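Materials & Design | Features

Search this site: Enter keyword

Print this article | E-mail this article

Why Polypropylene Gets Brittle at the Corners

Polypropylene is cheap, light and easy to mold, and it resists most household chemicals. It is also one of the less stable plastics in sunlight. Ultraviolet light breaks bonds along the polymer chain, oxygen reacts with the broken ends, and the surface layer loses its ability to stretch. The first sign is a chalky film. Fine cracks follow.

Corners tend to fail early. Molten plastic cools unevenly where a wall changes direction, and the stress left behind stays in the part for years. A flat panel can lose much of its surface toughness and still hold a load. A corner with the same damage may split the first time it is dropped.
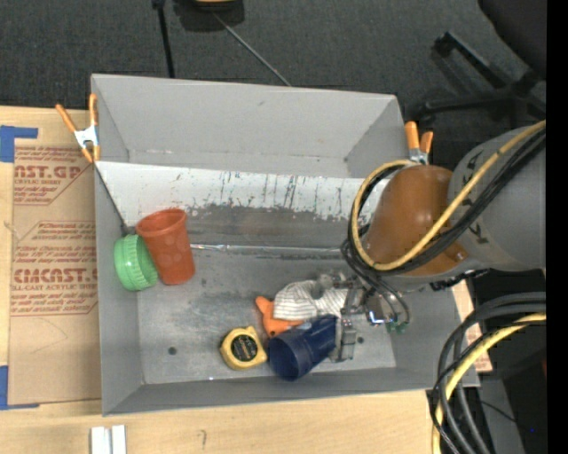 Stabilizers slow the process. Najwa Twal, a polymer chemist at Zeltora, has spent 18 years testing additive packages for molded housewares. Her standard comparison uses 5 formulas, 2 of them without any light stabilizer. Plaques are exposed under lamps, then bent until they crack.

"Color matters more than buyers expect," Twal says. "Carbon black is an excellent screen. Some red and yellow pigments do very little, and a few make things worse."

Recycled content adds another variable. Regrind has already been melted at least once, and part of its original stabilizer has been used up. Toft, a molding shop that supplies garden centers, adds fresh stabilizer to each batch and still limits regrind in anything meant for outdoor use.

Bergþóra Thorlacius, who runs the test lab at Jasberg, cautions against reading lamp hours as years of service. Temperature, humidity and spectrum all differ from the field. Her lab keeps outdoor racks as a check, and samples come down for testing every 6 months. The October set showed cracking on the south-facing side in almost all of the unstabilized parts.

Wall thickness at the corner and the radius of the inside bend are next on her test list.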